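주빌로 과제 4차 진도 보고: 의류 분류 이동형 매니퓰레이터의 그리퍼 정지 결함

제출처: Stovstead 기술지원실
수행기관: Vuner 로보틱스
과제책임자: Yevdokiia Moroz
작성: Fedir Fedoruk, Chih-ming Huang
제출일: 2024년 1월 23일

1. 보고 범위

본 보고서는 Zhuravel 플랫폼의 바구니 내 의류 파지 시험과, 시험 중 발생한 그리퍼 통신 단절 건을 다룬다. 주행부와 지도 작성 항목은 지난 보고 이후 변경이 없어 생략한다. 예산 집행 내역은 별첨 1에 있다.

2. 시험 진행 현황

보고 기간 중 파지 시도는 누적 1,454회이다. 이 가운데 15회에서 그리퍼 제어기와의 통신이 끊겼고, 그중 8회는 손가락이 의류를 문 상태에서 발생했다. 나머지는 접근 또는 복귀 동작 중이었다. 인명 피해와 설비 파손은 없다. 다만 물린 상태에서 통신이 끊긴 경우 팔이 정지하지 않고 인양 궤적을 계속 수행하여 바구니가 바닥에서 들린 사례가 1건 있으며, 당 기관은 이를 안전 관련 사건으로 분류하였다.

시험물은 면 티셔츠, 수건, 안감이 있는 겉옷이다. 바구니는 손잡이 구멍이 있는 타공 플라스틱 제품으로, 손가락 끝이 구멍이나 손잡이에 걸리는 경우를 시험 조건에 포함하였다. 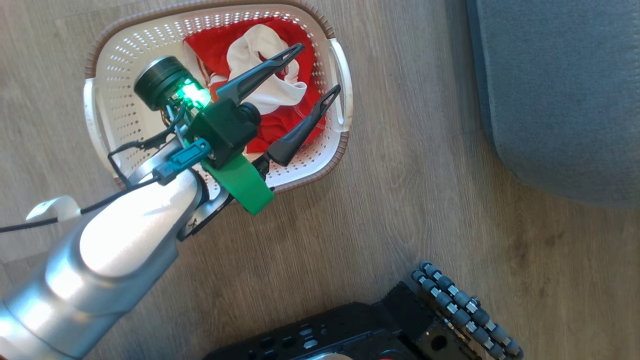
읽는 시간 3분

그리퍼 측면에는 손목 가까이에 청록색 커넥터가 꽂혀 있고, 여기서 나온 검은색 케이블은 바닥 쪽으로 고리를 이루며 빠진다. 케이블은 팔에 붙은 흰색 소형 클립으로 잡는다. 팔이 바구니 안쪽으로 깊이 내려가는 자세에서는 클립과 커넥터 사이의 여유 길이가 줄어든다. 손목 회전이 더해지면 커넥터에 측방 하중이 걸린다.

3. 원인 분석

로그상 통신 단절은 손목 회전각이 큰 구간에 집중되어 있다. Solomiia Hutsuliak이 커넥터를 분해하여 접점을 확인한 결과, 한 핀의 압착부에서 간헐 접촉이 재현되었다. 동일 하중을 수동으로 가한 벤치 시험에서도 같은 오류 코드가 기록되었다. 그리퍼 위의 카메라 모듈은 별도 배선을 쓰며, 단절 시점에도 영상 수신은 유지되었다. 전원 강하 가설은 전압 기록과 맞지 않아 배제하였다.

인양 동작이 계속된 원인은 소프트웨어에 있다. 그리퍼 상태 메시지가 끊기면 상위 제어기는 마지막 수신값을 유효한 값으로 유지한다. 감시 타이머는 팔 관절에만 적용되어 있었고 그리퍼에는 적용되지 않았다. 설계 검토서에는 그리퍼도 감시 대상으로 기재되어 있으므로 구현 누락에 해당한다. 책임 부서는 당 기관 제어팀이다.

4. 조치 사항

가. 그리퍼 상태 메시지에 감시 타이머를 추가하였다. 100ms 이상 수신이 없으면 팔과 주행부가 함께 정지한다. 코드 검토는 Crescencio Tovar가 수행하였다.

나. 결함 커넥터를 교체하고, 클립 위치를 손목에서 먼 쪽으로 옮겨 여유 길이를 늘리는 안을 시험 중이다. 여유 길이가 늘면 케이블이 바구니 테두리나 바퀴에 걸릴 수 있어 현 단계에서 확정하지 않는다. 메카넘 바퀴 쪽 간섭은 주행을 잠근 상태에서만 확인하였다.

다. 통신 단절 후 재개는 작업자 확인을 거치도록 절차를 변경하였다. 종전의 자동 재접속 기능은 비활성화하였다.

라. 바구니 손잡이에 손가락이 걸린 상태의 인양을 막기 위해 손목 힘 상한을 낮추었다. 이로 인해 젖은 수건의 파지 성공률이 떨어질 것으로 예상하며, 수치는 다음 보고에 기재한다.

5. 미결 사항

감시 타이머 적용 후 실기 환경에서의 단절 재현 시험은 완료되지 않았다. 교체용 커넥터는 Ikico에서 공급받고 있으나 잠금 장치가 있는 형식은 아직 입고되지 않았다. 입고 전까지는 손목 회전각을 제한하여 운용한다. 제한 구간에서는 바구니 모서리 쪽 의류에 접근하지 못하는 경우가 있다.

6. 일정 영향 및 요청

바구니 비우기 연속 운전 시험은 4월로 연기한다. 총사업비 변경은 없다. 연기에 따른 중간 평가 항목의 순서 조정과, 커넥터 형식 변경에 대한 서면 승인을 요청한다. 사건 로그 원본과 벤치 시험 기록은 별첨 2, 오류 코드 목록은 별첨 3으로 제출한다.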